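Do we really need a written reset rule for cloth folding episodes? 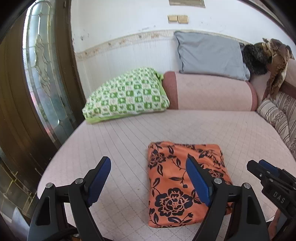
Our draft guide for handheld gripper work says every folding episode has to start from the same layout, with pads checked for wear before each session and nothing moved on the bed in between. I have 373 episodes that mostly ignore this. Is it a real standard or just somebody's preference?

Posted in Good Practice

Tolentino
Preference, mostly. I've read three of these guides and none says where its numbers come from. The pad check I'd keep – a smooth pad slips on thin cotton and you won't see it in the logs. The identical layout rule I doubt. If every start looks the same, what have you tested? Write down what changed and move on.

Nameck
just follow the guide, its there for a reason

Ullance
Which reason, though? We stuck to a fixed layout for 749 episodes and threw out almost 104 for tiny breaches, like a cushion turned the wrong way. I couldn't tell the rejects from the rest. Keep your 373, tag the ones with no pad check, and have 2 people review those separately. Don't delete anything yet.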